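器材 > 水上安全 > 家庭维护

抛绳袋与救生衣：用后清洗、晾干和存放

阅读时间：3分钟

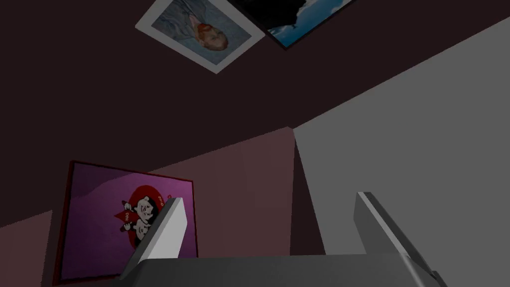 抛绳袋从海边带回后，先把绳子全部抽出，再处理袋体。盐分和细沙主要积在绳芯外层和袋底泡沫片之间，只冲袋口冲不到这两处。用大盆装淡水，绳子松散放入，浸泡半小时，中途换一次水，换水时用手把绳子从头到尾捋一遍。不用热水，不加漂白剂，也不用高压水枪。洗完后移到室内晾，房间光线暗一些没有关系，图中这样昏暗的屋子就可以，聚丙烯绳和尼龙织带都怕长时间日晒。检查是另一道工序，要换到亮处做，暗处看不清起毛和断线。

一、绳子

常见的浮水绳是聚丙烯材质，手感偏硬，晒久了表面会出现白色粉末，弯折时有轻微的脆响。出现粉末的绳子不再用于抛投，可以剪短捆杂物，但要把原来的绳袋标签拆下来，免得日后有人装回去。

检查时坐下来，一手握绳，另一手一段一段往外拉，每拉一段转动一下。需要记录的情况有：外皮断纱，局部变细，局部变硬，颜色明显发白，绳芯外露。发现外皮断纱时用油性笔在旁边画一道，下次检查时看有没有扩大。绳芯外露的直接更换，不打结续用。绳子中间的结在抛投时会卡住袋口，受力后结处的强度也会下降。

绳尾如果散开，先用细线缠紧，再用打火机稍微烫一下断面。烫的时候绳头朝下，远离手指，熔融的塑料会滴落。烫完后等它自然变硬，不要用手去捏圆。

二、袋体

翻出袋底，查看泡沫片是否碎裂。碎裂的泡沫片仍会浮，但吸水以后袋子变沉，抛出去的弧线会偏低。泡沫片一般可以单独更换，找密度接近的闭孔泡沫照原样裁剪即可，边角修圆。Plostano的小号袋底部是缝死的，要拆开一侧线才能取出，拆之前先拍照，回缝时沿用旧针孔。

网面排水孔里的沙子，等干透以后用软毛刷从里往外刷，湿的时候刷会把沙子压进织物。袋口的收紧绳和绳扣也要试一遍：拉紧，松开，再拉紧。绳扣弹簧锈住的，用淡水泡过后活动几次，仍不回弹就换掉，零件很便宜。

三、装袋

绳子完全干透再装。判断的办法是取袋底那一段，夹在两张纸巾之间压一会儿，纸巾上没有水印才算干。南方潮湿季节，室内晾2天往往不够，可以再加一天，或者用风扇对着吹冷风。

装袋时不要盘圈。盘成圈的绳子抛出后容易打扭，连着几圈一起出来。正确的装法是让绳尾穿过袋口上方的手指，一小把一小把往下塞，每塞几把向下按一按，不要压得太实。最后留一段绳尾在袋外，长度以能稳稳握住为准。手柄如果是绳圈，握在手里即可，不要套在手腕上，抛投者被拉下水时需要能立即松手。

装完以后在空地上抛一次，看绳子是否顺畅出袋。Teguh Ginting在Tusik海滩带抛绳练习，他的做法是装好后由另一个人来抛，装的人站在旁边看出绳情况。抛完当然要重新装一遍，这点时间不能省。

四、泡沫救生衣

泡沫式的清洗比较简单，淡水冲洗，用中性洗洁剂擦去防晒霜和油渍，再冲净。不机洗，不脱水，不烘干，不拧。挂在宽肩衣架上，拉链拉开，扣具全部解开，通风晾干。细衣架会在肩部压出一道沟，泡沫受压以后不易恢复。

晾干以后捏一遍泡沫。正常的泡沫按下去会弹回，变硬、变薄、一捏就碎的都属于老化。救生衣当坐垫用过的，重点检查后背片。缝线看受力处：肩带根部，腰带穿过的地方，裆带的连接点。这些地方断线，不建议自己用家用缝纫线补，线的粗细和材质都不合适，送到有能力缝制受力件的店里。

拉链不顺时，先冲掉盐粒，再涂一点拉链蜡。凡士林会粘沙，不要用。

五、充气式救生衣

充气式必须按说明书操作，各家的气瓶规格和触发结构不同，不能互换。清洗前先取下气瓶和自动触发的水溶件，否则一过水就会充开。清洗只用湿布擦外套，不整件浸泡。

气囊检漏：用嘴从吹气管吹足，盖好帽，平放在远离暖气的地方，隔夜再摸。气囊明显变软的，停用，送检。放气时把帽倒过来轻压阀芯，用手从远端向吹气管方向赶气，不要用重物压。

气瓶称重是家里能做的检查里最有用的一项。瓶身上一般印有最低毛重，低于这个数就更换。厨房秤需要能显示到克，称之前用已知重量的东西校一下。瓶口封片如果有针孔，说明气瓶已用过。瓶身锈斑先擦，擦不掉且摸着有坑的，换新瓶，同时检查气囊上贴着气瓶的部位有没有被锈磨伤。

六、哨子、扣具和反光条

哨子选无珠的，冲洗后吹一次。侧扣插合时应有清楚的一声，插好后用力横拉，不应脱开。扣爪发白说明受过弯折，换同宽度的新扣。反光条用湿布擦，不刮，边缘翘起的部分可以用船用胶压住，压平后静置过夜。

七、存放

阴凉，干燥，通风，不受压。不要放在汽车后备箱过夏，也不要和汽油、稀释剂、驱蚊液放在一个箱子里。驱蚊液的某些成分会腐蚀塑料扣具，漏一点就够坏事。抛绳袋挂在门边或船上固定的位置，一伸手能取到，上面不堆东西。

用塑料箱收纳的，箱盖不要扣死，垫一块木条留缝。箱内放干燥剂，变色后更换。老鼠会咬泡沫和织带，储物间有鼠迹的要用挂式存放。

八、费用参考

下列数字来自Saengthong的一家修补铺，店主Mayuree Noiphan按当地货币泰铢报价，各地差别较大。

更换充气式救生衣的气瓶和触发件：2000
更换气囊并做检漏：约3000

更换气囊的费用接近一件普通新品时，通常不值得修。泡沫式救生衣没有更换泡沫的报价，铺里不接这项。

九、记录

每件器材配一张卡片，写购入年份、检查日期、发现的问题和处理办法。卡片装进密封袋，与器材分开放。每年固定做一次全面检查，我选在11月，海边的季节过去，洗晾都有时间。平时每次下海回来只做冲洗、晾干和扣具检查。

停用的救生衣和抛绳要剪断带子或剪成短段再丢弃。完整地丢出去，可能被人捡回去继续穿。

更新：2024年6月13日，补充了气瓶称重和装袋试抛两处。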